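About us

Hello from Rimwood
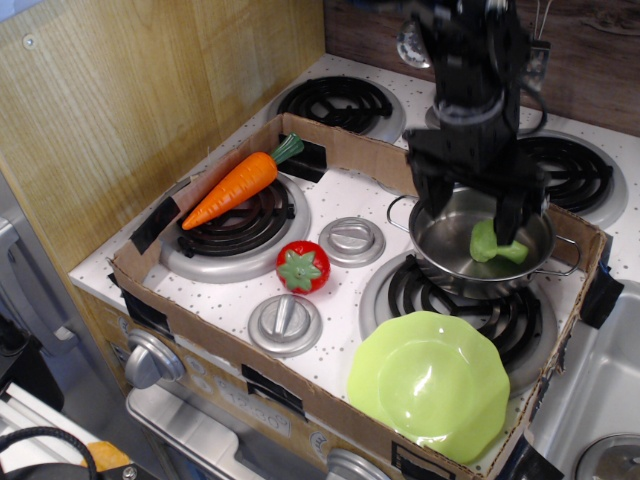

Pot practice on the toy stove, with the carrot and tomato still waiting their turn.

I'm Edgars Lill and I run the kitchen at Rimwood, where we cook school lunches for 23 schools. I started on the pot wash (a long time ago, don't ask) and I still do a shift there when we're short. We're 73 people now, counting drivers.

Most visitors want to hear about the robots, so I'll get on with it. Our first arm came from a small firm called Udari, and it does the dull end of the job: lifting portions into trays, the same movement 1,000 times before break. Anyone who's done that by hand knows what it does to your wrist! We try new jobs on play food first, and it's a lovely way to learn – you can drop a plastic vegetable all morning and all you've lost is a bit of patience.

What changed for us? Well, the tray line used to need six people standing in a row, and now it needs two. Nobody was let go. That was agreed in writing before the arm was even ordered, and I wouldn't have put my name to it otherwise. Four of the old line moved over to veg prep and baking, so we make our own bread rolls again, and Mrs Sjöberg from the line now looks after the arm. She's fixed it more often than the engineers have.

It hasn't all been rosy. A couple of people miss the chat on the line, and I do too, a bit. The early start moved as well, from five to half past six, and that suited the parents among us but played havoc with the bus lot until we sorted a minibus. We still argue about the radio.

The cooking, tasting and seasoning are done by people, and so is anything for a child with an allergy. That's our rule and it's up on the wall by the door.

In May we're opening a second kitchen at Lusoma Yard, and we'll be after cooks, packers and one more driver. You don't need to know a thing about robots. Ring the office before two and ask for me, or pop in, the kettle's usually on.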